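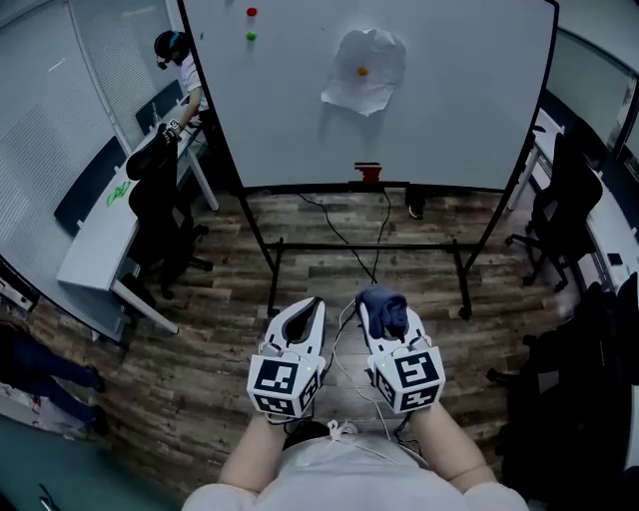

July 26, 2023. Hand-held grippers, wiping comparison, Gisbridge room. The question for this round was whether the Flutura fingers (long, padded, lighter spring) are good enough for cloth work to replace the Stillden fingers on both hands, or whether we keep a mixed pair. Wiping is the task because it loads the fingertips sideways, and that is where the earlier fingers gave trouble in December. Vertical work is the harder half of it. With the dark blue cloth clamped between the fingers and the whiteboard as the target, the operator has to reach forward and keep both marker cubes clear of their own forearms. The balls and the paper stay on the board for the wiping runs, so the cloth has to go round them. Cables still go back to the body from both grippers and there is a loop between the two that I do not like. It catches when the hands cross. To be re-routed along the forearm before we do anything longer.

Settings: default spring preload, pads as delivered, trackers recalibrated at the start and again after the lunch break. Log numbering carries on from the last entry, first run is 619.

Notes on grip. The cloth wants to be bunched before it is clamped. Picked up flat by one corner it turns in the jaw as soon as it meets any resistance. Bunched, with a good lump sticking out past the pads, it held for a whole pass in most runs. We lost it in 3 out of 14, all on the return stroke. The Stillden set lost it less often but needed a noticeably harder squeeze and my thumb was sore by the end.

Notes on tracking. Fine while the cubes face out. Drops are short and come when the wrist rolls inwards. The Petrauskas controller fills the gaps without complaint, but it smooths too much afterwards and the replayed path cuts the corners – you can see it plainly in the plots. I have turned the filter down one step and will rerun the same logs through it before blaming the cubes.

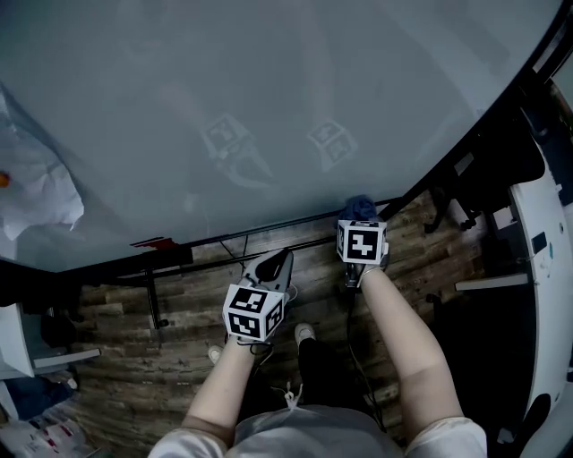 Table edges are a separate problem. Pushing the cloth along the front edge puts the load on one finger only, and that finger bends enough to shift the pad. It does come back when released. A stiffer finger would cure it but would spoil the light feel that makes these pleasant to use, so I would try a thicker pad first.

To do:
Re-route cables, remove the loop.
Thicker pads, one gripper only, compare against the other.
Rerun logs with the filter down.
Ask Flutura for the spring rate, it is not on the sheet.
Mark left and right on the cases. They were swapped once and the calibration files went with them.

Leaving the Flutura fingers on both hands for now.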